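Şengül Yurt has spent most of the winter teaching a robot arm to put its hands inside old desktop computers, and she talks about it the way some people talk about teaching a teenager to drive. We met at the Molton workshop, over tea that went cold long before we finished.

"People expect me to be typing," she told me. "Mostly I'm holding a controller and trying not to breathe too hard." She steers the arm from a chair, watching what the wrist camera sees, and every move she makes is recorded so that the software can learn from it later.
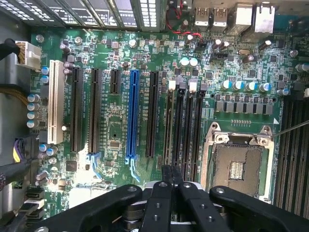

*The wrist camera's view of a motherboard, with the gripper along the bottom.*

I asked what she looks at first, and she laughed. "The socket, always the socket! All those tiny gold contacts — you get a little religious about them." She started at Molton with 332 practice runs, many of them bad, and she kept the bad ones too (Tipene Kereama, who trains the models, begged her to). Her feeling is that a person who hesitates and corrects herself is showing the robot something worth knowing.
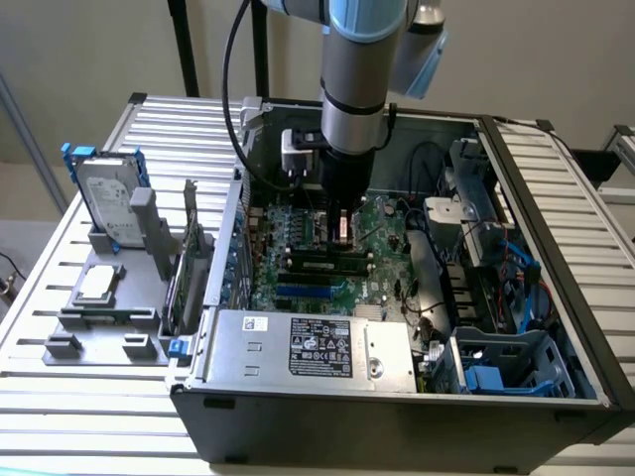 *Reaching into the tower, with the parts tray alongside.*

The parts tray took them four tries to get right, she said, and she is fonder of it than she expected to be. A drive, a card and a processor each have their own place in it, and Şengül likes that the arm can be shown the same spot over and over.

For two weeks in January they tried guiding the arm by hand instead, pushing it along by the wrist. "Lovely for big, slow movements. Then you get down near the memory and your own elbow is in the way, and you can't see a thing." She went back to the controller and was glad of it, although Tipene still prefers the other way and will tell you so at length.
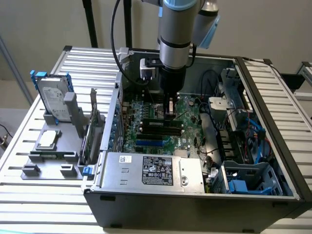 *Gripper fingers just above the memory area.*

Does she ever get bored? She thought about that for a good while, stirring the cold tea. "On the screws, yes. Ask me about memory modules, though, and I'll keep you here until supper." So I asked, and she very nearly did.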